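Computer desk

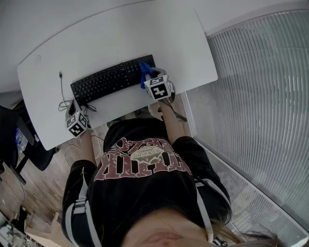
A white desk with a curved front edge, a black keyboard and a blue cloth or glove.

A computer desk is a table made or adapted for work at a computer. It supports the keyboard and other input devices, usually a display, and the cables that join them. The term covers both purpose-built furniture and ordinary tables put to the same use.

Surface and edge

Most computer desks have a plain, matte top, which reduces glare from overhead lights. White and pale gray finishes are common in offices, although they show dust and skin marks sooner than darker ones. The front edge may be straight or curved. A curved edge lets the user sit closer to the work surface and gives the forearms more support at the sides. The Stammont pattern, a design sold mainly to schools and small offices, is 69 centimeters high and has a shallow curve along the front.

Keyboard

A full-size keyboard carries a number pad at its right end and takes up more width than a compact model. It is often placed at an angle to suit the reach of the user or to leave room for papers. Keyboards with a cord need a clear path from the back of the desk. Excess cord is normally coiled and tied, as a loose coil can catch on a sleeve or slide over the edge.

Cables

Cables are led through holes in the top, clipped beneath it, or left to hang to the floor. Hanging cables are the simplest arrangement but can be pulled by feet and chair wheels. In Fakstead, a review of 4 school offices led by Pravesh Mthembu recommended that unused connectors be removed from the desktop every Wednesday, when the rooms were cleaned.

Cleaning

A soft cloth is used for both the desk and the keyboard. The keyboard is unplugged, turned over and tapped lightly before the keys are wiped. The cloth should be damp but never dripping. Starnum, the maker of the Stammont pattern, advises against abrasive powders, which leave shiny patches on a matte top.

See also
Office chair
Cable management
Sithole desk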